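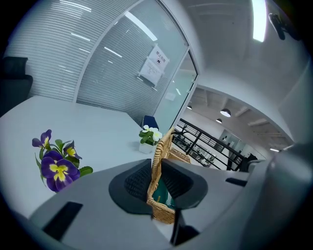 4 min read

Ticket 323: Grip check rule rejects good picks on handled baskets
Status: Open, waiting on rule owner
Opened by: Elin Bevan
Assigned to: Zsolt Dudás
Rule affected: Handling Rules, section 2, "Hold at the rim"
Opened: July 2018

Summary

Section 2 says any open container has to be held at the rim, with both fingers on the rim and nothing else between the pads. On a wicker basket with a handle this can't be done cleanly near the place where the handle meets the rim. The fingers end up closed on rim and handle together. The reviewer has to mark that as a fault. I've been through the log and I don't believe these are faults.

Of the 54 basket picks in the last batch, 37 were marked down under section 2. No other rule comes close. Either we got very bad at baskets or the rule was written by someone thinking about plastic tubs.

What I expected

A pick that holds, with both pads on the object, is passed.

What happens

The checklist asks "Is the grip on the rim only?" The answer is no, so the pick is failed. There is no box for rim plus handle. There is no box for woven material at all.

What I tried

Opened the fingers wider before closing. Same contact, slower.

Came in from further along the rim, away from the handle. This satisfies the rule. The basket also tips toward the handle side on the lift, and section 5 says a container must stay level. So I pass 2 and fail 5. I'd like somebody to tell me which one they care about.

Held the handle alone. Section 2 doesn't allow it and the basket swings.

Comments

Zsolt Dudás
Before we blame the rule, were the pads the textured ones? Pfister sent us a smooth set in the spring and some of those were still going round. Smooth pads on rattan slide, and people squeeze harder to make up for it.

Elin Bevan
Textured, the cross-hatched kind. I checked that first because I knew you would ask.

Zsolt Dudás
OK. And the table? Section 3 says a clear working area. I can see flowers.

Elin Bevan
The flowers are artificial and they are on the table because the task sheet says "ordinary table with household items." Section 3 says clear, the task sheet says household. If section 3 wins, we should stop pretending these are ordinary tables. Please open a separate ticket, I don't want this one to turn into a flower ticket.

Damian Reisinger
I wrote the first version of section 2, so I'll speak up for it. The reason for "rim only" was damage. On the Nutby job we had handles pulled loose because people were hanging the full load off them. A handle is the weakest joint on a cheap container. I would be slow to loosen this.

Elin Bevan
I accept that for a handle on its own. Is there any record of damage when the rim is in the grip as well? I looked and found none. I also couldn't find the Nutby report that section 2 points to. The link goes to the old Mellus folder and the folder is gone.

Damian Reisinger
I'll look for it. It may only ever have been an email.

Mechthild Thaler
Then we have been failing picks for a year on the strength of an email. I'm not against the rule, but "good practice" is supposed to mean somebody practiced it and wrote down how it went. Can we at least see which containers it was tested on?

Damian Reisinger
Rigid tubs, and one metal bucket. No wicker that I remember.

Mechthild Thaler
Thank you. That answers most of my question.

Zsolt Dudás
Sterkard's guide, for what it's worth, doesn't mention handles. It says "hold at a stable edge" and leaves it there. I don't like that any better. Put five reviewers in front of "stable edge" and you get five answers — and then we are back here with a different ticket number.

Beat Berchtold
Reviewer here. I marked a good part of that batch. I went by the checklist because that is what I'm told to do, but I'd have passed most of them on sight. One request: whatever you change, make it something I can see at the moment of contact. Don't ask me to judge how hard the fingers are squeezing. I can't see force.

Elin Bevan
Agreed. Proposed wording, please pick holes in it:

"Hold an open container at the rim. Where a handle joins the rim, the grip may take in both, as long as the rim is between the pads. Do not lift by the handle alone."

Damian Reisinger
"Between the pads" needs to mean both pads touching. Otherwise a fingertip resting on the edge will count.

Elin Bevan
Changed to "as long as both pads are in contact and the rim is between them." 

Mechthild Thaler
Fine by me as a trial. I don't want it in the published rules until someone has run it on loaded baskets and logged the ones that went wrong too. Our last trial only logged the good ones.

Next steps

Elin: run the new wording on wicker, empty and loaded, and log every pick.
Damian: find the Nutby report or remove the reference.
Beat: review the same batch again under the proposed wording, without looking at the old marks.
Zsolt: separate ticket for section 3 against the task sheet. Also collect any smooth pads still in the drawers.

The 37 marks stay as they are for now. Review again in August.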